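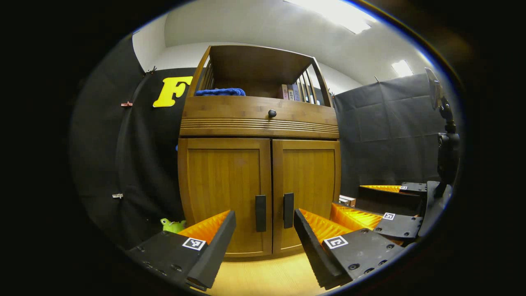

The cabinet, books back on the top shelf and the blue towel folded where I can reach it.

I've been promising a post about the honey-colored cabinet since December, when I put a blurry corner of it in the background of something else and three of you wrote in to ask where it came from. So, finally, the cabinet!

It came from Reynaldo Manalo, who was clearing out his mother's dining room and wanted it gone before the new floor went in. I paid him $79 and he threw in the drive across town, plus a lot of advice about lifting with my knees. He told me his mother kept her good plates behind the two doors and used the open part on top for a radio and a bowl of keys. I liked that. I don't own good plates, but I do own a lot of stuff that needs somewhere to live, and this has turned out to be the best 79 dollars I've spent on the house.

The top shelf is what sold me. It has those little spindle sides, thin slats left and right, so it feels light even though the whole thing weighs as much as a small horse (ask my knees, Reynaldo). The books lean up against the slats on the right and they stay put, no bookends needed. I had them sorted by color for maybe 10 minutes before I gave up and put them in the order I'd want to grab them. They still look nice together, all that soft pink and gray and tan. The blue towel goes on the left. I moved it to a hook, I moved it to the drawer, I moved it to the bathroom for a week, and every single time I ended up walking back to the cabinet with my hands dripping. Fine. The towel wins.

The drawer is wide and a bit grumpy. It goes all the way across, with one small round black knob to pull on, so if you tug it even a little crooked it jams. I rubbed a candle stub along the runners and that helped a lot. Inside I've got tape, scissors, birthday candles, a pack of Stiltar furniture pads I keep meaning to stick on the feet, and every takeout menu from the last five years. The menus are going. Soon.

I went back and forth on painting it — I even brought home a sample card of a dark green called Guerra — and then the afternoon light hit the doors and the grain went all amber and I put the card in the drawer with the menus. The grooves along the bottom of the drawer front would have been a pain to paint anyway. Cleaning them was bad enough! An old toothbrush, warm water with a drop of dish soap, and 30 minutes on the floor with a podcast.

Ningsih Mandagi came by for coffee and asked if the yellow F on the black curtain stands for "furniture." It does not, but I'm tempted to say yes from now on. She also thinks the clips down the side of the curtain should match, and that the reddish one bugs her. It doesn't bug me. I used the clips I had.

Next up is the space behind the doors, where I shoved everything on moving day and then shut them quickly. I'm thinking one side for board games and one for table linens, and I may need a second shelf on the left. If you've added a shelf to an older cabinet without drilling into the sides, please leave me a comment and tell me what you used.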